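Cirkell Workspace Fit-Out: Progress Report

Submitted by Ghazala Pirzada
13 August 2021

Period covered: February to date

1. Summary

The main bench is in use and the small objects we asked for are on site. The shelving is late. We have spent less than planned on surfaces and a little more on storage. The second room, which we call Dundach after the street it faces, is painted but has no furniture in it yet.

2. Benches and surfaces

The original plan was to buy one large table with a smooth top. The supplier, Tjoa, could only offer a ridged metal top in the size we needed. We took it because it was in stock and it is stiff enough for our purpose. Small things tip over on the ridges, so we tried three coverings on it during the spring.

The first was plain felt. It moved when anything was dragged across it and it collected dust. The second was a rubber sheet, which stayed in place but had a strong smell that did not go away after two weeks with the windows open. The third was a black mat with a marble pattern. It lies flat, wipes clean with a damp cloth, and gives a level surface for small objects. We have kept it and ordered a spare from Jular.

The mat is narrower than the table, so bare metal shows on either side of it. Staff have asked whether we should buy a wider one. I would prefer to wait until the spare arrives and see if the two can be laid side by side without a gap. 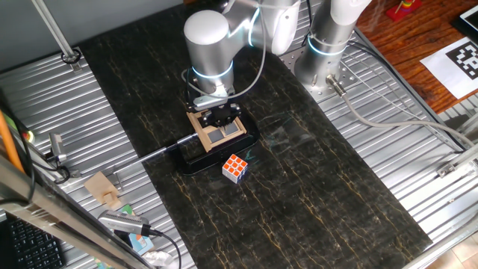

Figure 1. The marble-pattern mat on the ridged metal tabletop, with a small Rubik's cube on the mat.

The wooden table stays where it is. It is useful for paper and for things that are between jobs. A stacking toy and some other items have been living in that area and need a proper home once the shelves are up.

3. Small objects

The grant allowed for toys, blocks and household items in a range of shapes. Most have been bought. The puzzle cubes and wooden blocks have held up well. Two of the stacking toys came with rings missing and were replaced by the seller at no charge. We still need soft items, mainly cloth and sponge, and I will order these next.

4. Tidiness and storage

This is the weakest part of the project so far. Packaging and odds and ends collect at the edges of the bench, and cables take up room that should be clear. We have no shelving yet, and people put things down on the nearest surface. From next week each session will end with ten minutes of clearing up. Plastic bags and empty boxes go out the same day. Keyboards will move to a side shelf when we have one.

The shelving was due in June. Tjoa now says the uprights are ready and the boards are on back order. I have asked for the uprights to be delivered first so we can fix them to the wall.

5. Spending

Budget for surfaces and storage: $3000
Spent on storage bins and labels: $498
Spent on the mat and trial coverings: $81

The table was paid for from last year's equipment line and is not included here. The deposit on the shelving has been agreed but not yet invoiced.

6. Next steps

Fix the shelf uprights as soon as they arrive.
Order cloth and sponge items.
Lay the spare mat and decide on the wider one.
Get prices for a work table for Dundach.

I would like approval to move any money left in the surfaces line to storage. The amount will be known when the shelving invoice comes in.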